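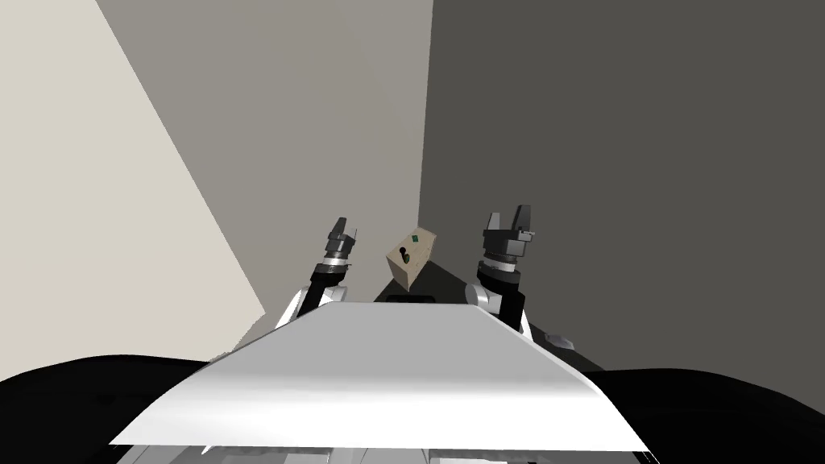
The Planner That Learned to Wait

Inside the simulator at Destero, a two-armed robot has the same box to deal with every morning. The box is beige, with a small green label on one face and a black knob on another. The task sounds like something from a children's game: take the box with both grippers, turn it, and bring the knob to the side where it is needed. For the software, it is a hard problem, and Urmila Gautam has given most of her winter to it.

Gautam writes motion planners. Her newest one is called Perkari, and its job is to decide how two arms should move when both have business with one object. "With one arm, you ask only where the hand should go," she told me. "With two arms you must also ask when, and who goes first."

The older planner in the lab treated the two arms as one large machine with many joints. It searched for a path for everything together. The paths were correct, but they came slowly, and they often looked strange. An elbow would swing out far to the side for no good purpose. Efe Omoregie, who maintains the controller that must follow these paths, kept a folder of the worst ones. He named it "gymnastics."

Perkari works in another way. It first plans each arm alone, as if the other were not there. Then it looks for the moments when the two plans would meet in the same space, and it tries to solve these moments with time before it touches the shape of the path. One arm slows down, or it waits. Only when waiting does not help does the planner search for a new route.

This idea is not new, and Gautam is quick to say so. What took her effort was the box. Two arms in free air can wait for each other as long as they like. Two arms that hold the same object cannot, for then the object would be pulled or dropped. So the planner has to know at which point the two separate plans become one, and at which point they may separate again. She calls these points "knots" -- a word she took from her mother's weaving -- and the code is full of it.

In February the team ran 556 trials in simulation, with the box starting at a different angle each time. The failures were sorted by hand. Ifeoma Eze, who works on perception, found that nine of them came from her side and not from the planner. The knob was the cause. When it was turned away from the simulated camera, her pose estimate sometimes flipped the box by half a turn, and the arms then went with full confidence to the wrong faces.

She now sends the planner two guesses when she is not sure, with a score for each. Perkari prefers a first movement that is safe for both. It costs a little time, and Omoregie complained about it for one afternoon, until he saw how much smoother the commands had become.

The next step is the real arms, and there the knots will have to survive friction, cable drag and late sensor messages. Omoregie has already asked for three more milliseconds in the control loop. Gautam has offered him one.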